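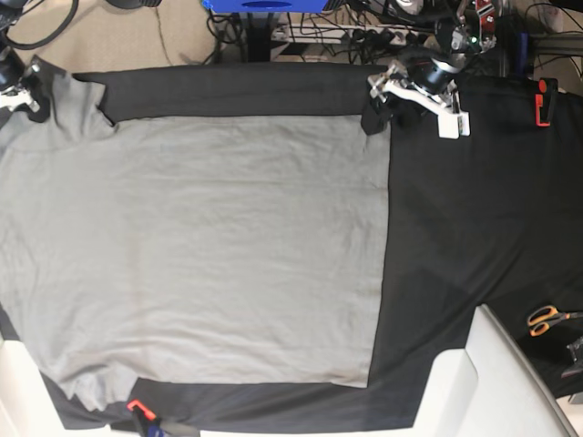 Posted by the Office of Community Programs, Kirkport Public Library
Applications accepted through October

Call for Participants: Household Clothing Study

The Kirkport Public Library, together with the Rarnar Center for Consumer Research, invites residents to take part in a study of how households buy, wear, mend and discard everyday clothing. The study will enroll 122 adults. Its results will be used to plan the library's repair classes and will be placed in the local collection for public use.

Who may apply

Applicants must be at least 18 years of age and must have lived in Kirkport for the past year. Only one person per household may enroll. No knowledge of sewing or textiles is required. Applicants who work in clothing sales may take part but should state this on the form. Renters, students and residents who use a shared laundry room are strongly encouraged to apply, as these groups were underrepresented in the earlier survey, which drew 84 responses.

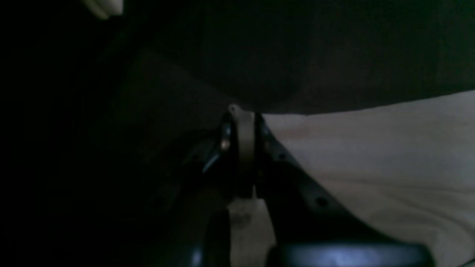
What participants will do

Enrollment lasts 16 weeks. Each participant will keep a short weekly diary of garments bought, repaired, given away or thrown out. Entries take a few minutes and may be made on paper or through the Trutel online form. Participants will also attend two interviews, one at the beginning and one at the end of the enrollment period. Interviews are held in the Đoàn Room on the second floor of the main library and last no more than an hour. Evening times are available until 8 p.m.

Participants may be asked to bring up to three garments to the first interview. All garments will be returned at the close of the visit.

Payment and privacy

Participants who complete the diary and both interviews will receive $200. Those who withdraw early will be paid for the weeks completed. Names and addresses are stored separately from diary entries and will not appear in any report. 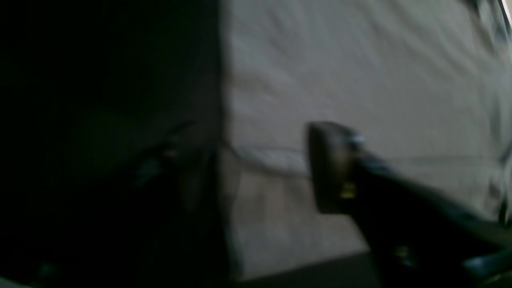

Participation is voluntary and has no effect on library borrowing privileges. A participant may withdraw at any time by notifying the study office in writing.

How to apply

Application forms are available at the main circulation desk and on the Community Programs page of the library website. Completed forms may be returned to any branch. Forms in large print may be requested at the desk. Applicants will be notified of the outcome by mail.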